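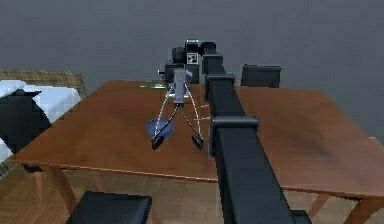
Starting a thread on the gripper comparison, as a few people asked for the numbers. Two grippers, one arm, same controller. Everything in this thread is from simulation. The hardware runs are planned for July and I'll do a separate thread for those.

The two grippers are the Ciltodis parallel one we have used for a year and the Pleraretti two-finger one with the long thin fingers that splay. Same mounting plate, so the swap in the model is one line in the config file.

Test is a tabletop pick. Object appears somewhere on a dining table, arm comes down from above, closes, lifts, holds for six seconds. If the object is still in the fingers at the end of the hold, it counts as a success. If it slips and gets caught again on the way up, I count that as a failure.

360 trials per gripper. Same object list, same start poses, same random seeds. I didn't tune anything between the two except finger width and closing force, which have to be different.

Results first, so you can stop reading here if you want. Ciltodis: 226 successes out of 360. Pleraretti: 39 more than that.

That gap is bigger than I expected, and most of it comes from flat objects. Coasters, a phone, a closed pocket notebook. The Ciltodis fingers are wide and blunt and they hit the table before they get low enough to hold an edge. The thin ones get under.

On round things the two are close. Mugs, a tennis ball, an orange. The Ciltodis did slightly better on the ball. Wide pads help there.

Tall narrow things were bad with both. A pepper mill goes over if the first finger touches early. I think this is a controller problem and a different gripper won't fix it.

About the controller. Position control until contact, then force control on the fingers only. The switch is on a threshold. With thin fingers the threshold has to be lower or they bend in the model before the controller notices. I spent two days on that before I believed the Pleraretti numbers.

If you are repeating this: check your finger contact stiffness before anything else. The default in our simulator makes thin fingers act like steel rods. My first batch with the default looked great and I threw it out.

Camera question, because it always comes up. There is one wrist camera in this setup and no overhead camera. I tried overhead last year and the arm blocks its own view right when you need it, in the last bit of the approach.

The downside of wrist only is that you lose the object when the fingers close around it. The controller is blind for the hold and goes by finger position. If the fingers close all the way, it assumes there is nothing in them. This is wrong for a sheet of paper and fine for everything on my list.

Kamil Lukáč asked why a dining table and living room and not a clean test bench. Because the clean bench gave better numbers for both grippers and the numbers didn't hold up when we moved to a room. Wood grain and reflections bother the object detector. Chairs limit where the elbow can go. I would rather find that out in the model.

He also asked if the elbow ever hit a chair. Yes, mostly on picks near the table edge. Those trials are in the totals as failures for both grippers. The gripper has nothing to do with it, but leaving them in keeps the two sets the same size.

Speed. I didn't score it, but the Pleraretti takes longer to close because the fingers travel further from fully open. You can cut that by starting half open if you already know the object size. We usually don't.

Reach. The long fingers push the grasp point farther from the wrist. On paper that's nothing. In practice a few start poses near the far side of the table got awkward and the planner took a strange route around. No failures from it, just slow.

Price and service: not part of this. I have used both vendors' support and have no complaint about either.

Someone asked about the Halás soft gripper. I don't have a good model for it. Soft fingers in this simulator are a guess and I'm not going to post numbers from a guess. It will be in the hardware set if the loan unit arrives in time.

For the household objects I took sizes off product listings on Ceneo and rounded to the nearest millimeter. Weights too, when they were listed. If there was no weight I put a real one on the kitchen scale. The tennis ball is a real tennis ball.

Things I would change next time. More flat objects of different thickness, to find where the wide fingers start working. A second table height. And log the moment of first contact for each finger separately. Right now I only log the first one and I can't tell a tilted grasp from a good one without watching the replay.

Watching replays takes forever, by the way. I watched all the failures and maybe a quarter of the successes. Found two successes that should have been failures (object resting on top of the fingers, not between them). Both were corrected before the totals above.

Config files and the object list go up once I clean out the local paths. The replays are too big to host, but if you want a particular trial, send me the trial number after the list is up and I'll export it.

Replies are open. I'm mostly interested in hearing from anyone who has run thin fingers on real wood tables, and what you did about scratches.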